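Open day at the Callano reading rooms, Trarkgate
Visited 2023-01-24

I had been told twice, by people whose taste I mostly trust, that Callano had worked out how to make a small home feel calm. The flyer said the same thing in bigger letters. It also promised "a lived-in day, start to finish," which is why I took the early train from Leiva and paid for the full tour instead of the free look around the lobby.

The tour is 43 minutes long. Ours started late and ran short, so call it less. Our guide was Cristóvão Garcia, who knows the place well and answered most of what he was asked, though he has a habit of saying "you'll feel that in the next room" when the question is what something costs.

The book room

This is the room everyone comes for, and at 300 square feet it is bigger than the living room in any apartment I have rented. I said so. Garcia said the idea scales down. Maybe it does. A wall of books needs a wall, and most of us have a radiator and a door on ours.

What I will give them is that the books look like books. I have been to plenty of these places where the spines are sorted by color or turned to face the back, and I came ready to complain. The rows are packed tight, the way mine are, and there is a light wooden drawer unit in among them where you could lose batteries and old chargers for years. I asked what was in the drawers. Garcia said "life," and moved on.

The small black bicycle set in front of the books did nothing for me. It's a miniature, wheels and seat and handlebars all there, and it's the kind of thing I would knock over once a week while dusting. Two people in our group asked where to buy one.
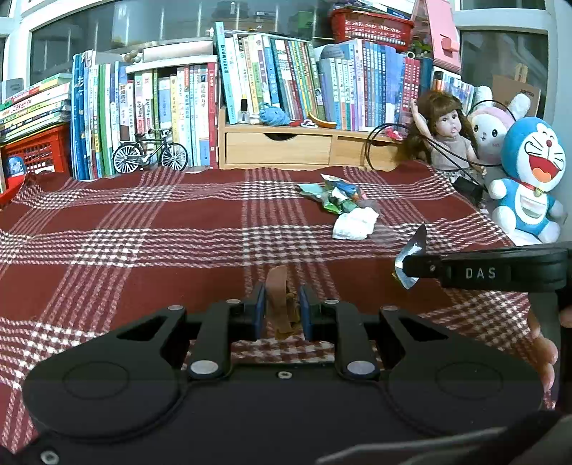
The blanket and the litter

The "lived-in" part turns out to be a plaid blanket, dark red with white and pink stripes, and a pile of snack wrappers. The theme for the afternoon was clearing up after a family evening. I have cleared up after family evenings. There is usually something sticky, and someone's sock. Candy papers and a crumpled tissue seemed a gentle version.

Still, I stayed longer than I meant to, mostly on account of the blanket. Plaid is a bad background for finding trash. A silver wrapper shows up fine. Brown on dark red is another matter, and a clear piece of plastic lying over the stripes is very nearly invisible until you move your head. I have stepped on enough of those at home to know. If Callano wanted to teach people something useful, they could start with that and drop the talk about mood.

Garcia's advice was to pick up the large pieces first and then shake the blanket out over the bin. A woman next to me asked what happens to the crumbs that miss. He said the bin should be wide. My own method is the reverse: shake everything into the middle, gather the corners, carry the whole thing outside. It takes less bending and I would put it up against theirs any evening.

He also said wrappers should be flattened and sorted before they go out. I asked who does this. He said, "We do, here." Fair enough. The bright green and mint packets make a cheerful pile, I admit, and I can see why children would sooner play with them than put them away.

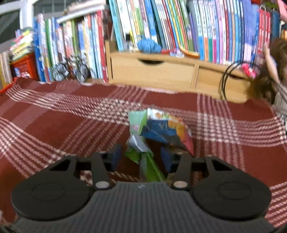 Plastic wrappers on the plaid cloth, with the drawer unit and the books behind.

The shop and the price list

The tour lets you out into the shop, as they all do. The main thing on offer is the Biritz package, a home visit followed by a written plan for one room, at $1185. I asked twice whether this includes any shelving. It doesn't. Bins and labels are extra as well.

I read through the sample plan on the counter. There was a decent page on keeping paper out of the kitchen and a weak one on books, mostly telling you to own fewer. After the room we had just walked through, that struck me as cheeky.

Would I go back? They are changing the rooms over in November, and a kitchen is planned, which would be a harder test than a blanket. I'd go for the free lobby visit and see how far I got. The coffee is fine. Bring change for the lockers, the card reader was out of order.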